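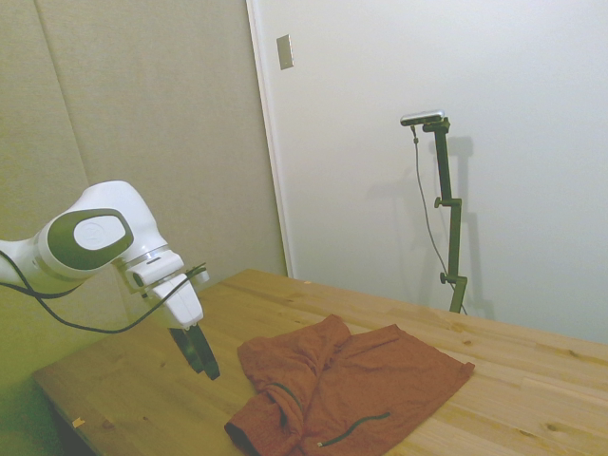
Rust orange, on the table

Three-way tie for the last playoff spot, who goes through?
Amateur Soccer > Rules and Formats
111 views

Thư Âu
I play left back for Skumis, in the Tukosis league, 7 teams, everybody plays everybody once. The top 4 make the playoffs in December. We finished level on points with Giria and Holanda, and there is one spot left for the three of us. The rule book gives this matter one line: "Ties are broken by head-to-head, then goal difference." Lovely.

We beat Giria 1-0. Giria beat Holanda 2-0. Holanda beat us 4-1, in a game I would prefer not to discuss. So everyone has beaten someone and everyone has a reason to think they're in. Our captain says head-to-head cancels out and it goes to goal difference over the whole season, where we're best of the three. Giria's captain says that's nonsense. He says most things are nonsense, so I can't tell.

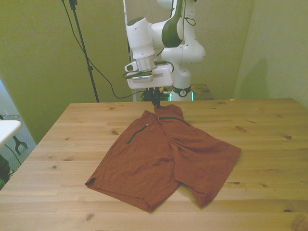 I'd also like to know what happens if two of us are still level after the first tiebreaker. I have asked the league and received a thumbs up.

nearpost235
Goal difference. You're in, congrats. We had this in my old league and it was sorted in the parking lot in five minutes.

sweeper_emeritus
Hold off on the congrats. When three teams tie, the usual way to do head-to-head is a mini table using only the games between those three. Each of you has a win and a loss, so three points apiece, no help. Where the rules follow that method, the next step is normally goal difference in those same games:

Giria +1
Holanda +1
Skumis -2

That 4-1 you don't want to discuss has come back to discuss you. With you out, many rule books start over for the two teams left. Giria beat Holanda, so Giria would take the spot.

The catch is that your rule doesn't say which goal difference it means. Your captain's reading is a fair one, and some leagues do go straight to the full season. Whoever runs the league has to pick one and put it in writing, preferably with words. If they used either method in an earlier season, dig that up, as it's the best argument anyone will have.
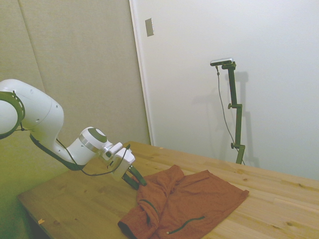
Does a forfeit count toward goal difference?

It depends on the league. Many record a forfeit as a fixed score, often 3-0, and count it like any other result. Some leave forfeits out when breaking ties, so look for a separate line on it in the rules.

Thư Âu
Minus two. I'll let the captain know after he's eaten.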